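The Year I Finally Learned to Nap

I come from a family of people who do not nap. My mother regarded lying down in daylight as something you did with a fever, and my father could fall asleep in a chair but would deny it with his eyes still closed. So I got to the age of forty-six believing that a tired afternoon was just a thing you pushed through with coffee and a bad mood.

Then last November I had a run of terrible nights (the furnace, the neighbor's dog, my own brain at 3 a.m. going over a phone call from years ago) and my friend Botond Katona, who naps the way other people go to church, told me to lie down after lunch for 25 minutes and stop being so stubborn about it. I said I wouldn't be able to sleep. He said sleeping was optional. That was the bit that got me, I think. I can fail at sleeping, but I'm pretty sure I can manage lying there! 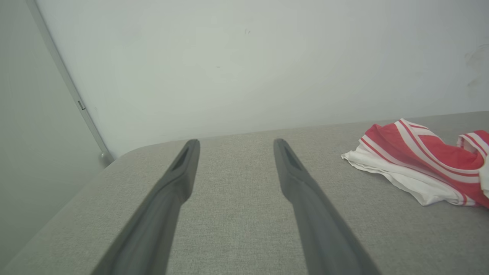

What I got wrong at first

Oh, so many things. I started in my bed, under the covers, and woke up two hours later with a crease down my face and no idea what month it was. Then I tried the recliner, and my neck complained until the weekend. I bought an eye mask and took it back. I paid for a sleep app called Zirell that played rain noises and sent me a little message every evening about my "rest journey," and I canceled that too -- I have a perfectly good window for rain.

These days I go for something firmer than a bed and softer than the floor, with my shoes off and one thin blanket. Bed is for night. If I get too comfortable I'm lost until supper, and then I'm up past midnight reading about shipwrecks.

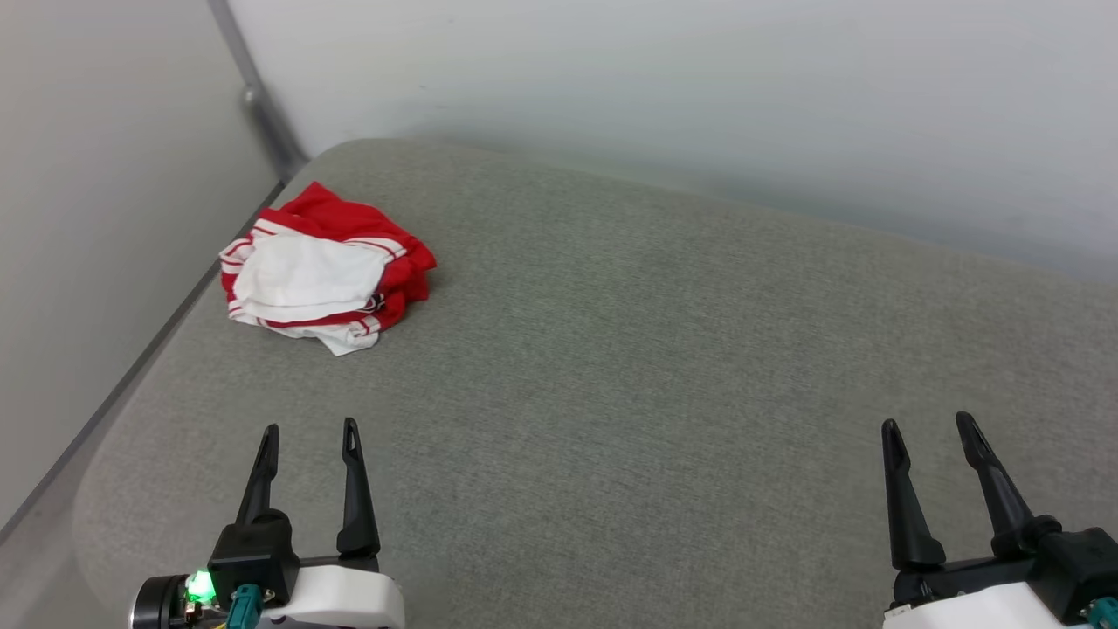
The other thing is the time of day. One-thirty is perfect for me. By three it's too late, and I've learned to make a cup of tea and go for a walk around the block instead, even when the walk is the last thing I want. I set the kitchen timer and leave it across the room, so I have to stand up to turn it off. Some days I sleep and some days I just listen to the refrigerator, and I come back feeling kinder toward everybody either way.

My mother called last week right in the middle of one. I told her I'd been napping, and there was a long pause, and then she asked if I was coming down with something.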